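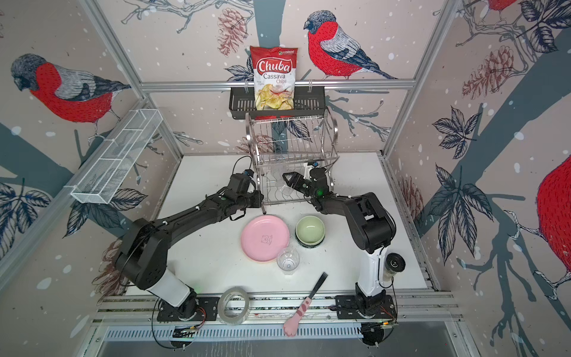
Dish Rack Study: Photo Gallery

Mardale Lab > Projects > Plomau > Gallery

Posted 5 Feb 2022 by Danish Awan

Plomau is our project on two-armed table work with ordinary kitchen things. The question for this part of it was simple. If a policy learns to put dishes in a rack in front of one wall, does it still work when the wall changes? We recorded 2,087 demonstrations by remote control and kept 1,955 of them for training. The backgrounds came from 13 printed wall papers, some plain and some very busy. The photos are by Noman Warraich and me. Click any caption to go to the full-size version.

The bench

White tabletop, aluminum frame, one arm at the front left and one at the front right. The base plates sit on the front rails and stay put between sessions, so the reach of each arm is the same for every recording.

Bullfinch paper
Birds, pinecones, bare branches and white spots on a pale pinkish-beige ground. We picked it as the hardest of the busy papers. The red of the birds is strong, and the trunks cut diagonally across the side walls.

Plain gray paper
The easy case. We trained the first policy on this paper alone and used it as the baseline for everything else.

Swapping papers
Noman taking down one set of panels and putting up the next. The rack and both arms stay where they are. We rerun the camera calibration after each swap even though nothing should have moved.

The dishes

Pink plate
Round, with a small embossed animal face in the middle. Its normal start position is on the left side of the table. The left arm picks it up by the rim.

Green bowls
Pale green and stacked. Picking up the stack counts as one pick in our scoring. If the stack comes apart on the way to the rack, the trial is marked as a failure, even if both pieces end up in it.

Clear cup
The cup was the object we argued over most. It is transparent, so whatever is behind it shows through, and a change of paper changes how the cup looks. Noman wanted to leave it out of the first round. We kept it in and report it separately.

The rack
Stainless steel, two tiers, vertical wire dividers. Plates go between the dividers. We do not require a particular slot, only that the plate stands without being held.

Things that are not dishes

Bag of cassava chips
Chuba brand, red and white, standing in the black wire shelf above the rack. It is there as a distractor and the arms should leave it alone. A policy that reaches for the bag loses the trial.

Packing tape and brush
Also distractors, set toward the front of the table. The brush has a pink cat-paw handle, close enough to the plate in color to be a fair test. We lay it down by hand at a new angle before each block of trials.

Side basket
The long white mesh basket hangs on the left wall at a diagonal. It has no part in the dish task. A later Plomau task will use its compartments for sorting.

Recording

Remote control setup
Danish at the two leader arms. Each leader drives the arm on the same side. Most operators needed a morning of practice before their recordings were good enough to keep.

Gripper camera
A small camera rides on top of the left gripper. The cables are left with enough slack for a full wrist turn. We lost most of a day in May to a cable that had been tied too short, and those recordings are among the ones we dropped.

Fixed view
The fixed view takes in the full table and the rack. It also sees the most wall, so it is the view that changes most when the paper changes.

Review screen
Noman going through recordings to decide which to keep. We dropped a recording if an operator restarted halfway, if a camera stopped sending, or if an object had been placed outside its marked area.

Results

Success by paper
Chart. The policy trained on plain gray did well on plain gray and poorly on every busy paper. Most of the failures were missed grasps, with the gripper closing beside the object.

Success by object
Chart. Training on mixed papers brought the plate and the bowls back close to the baseline. The cup improved less. With the bullfinch paper up, the cup was still the most common cause of a failed trial.

Fixed view removed
Chart. With only the gripper camera, the policy cared less about the paper, but it had trouble finding the rack at the start of a trial. We now mask part of the wall in the fixed view during training and keep both cameras. That work is still going on and we have no numbers to post for it.

Notes

The printed panels were made by Rikent from files we sent them. The files are available on request, except for the bullfinch pattern, which was bought under a single-use license.

The study is run in the Bouchard Building, second bench from the door. Visits can be set up through the lab office.

Photos may be reused in talks and class slides with credit to the Mardale Lab.

Back to Plomau main page
Next gallery: Drawer and Tray Tasks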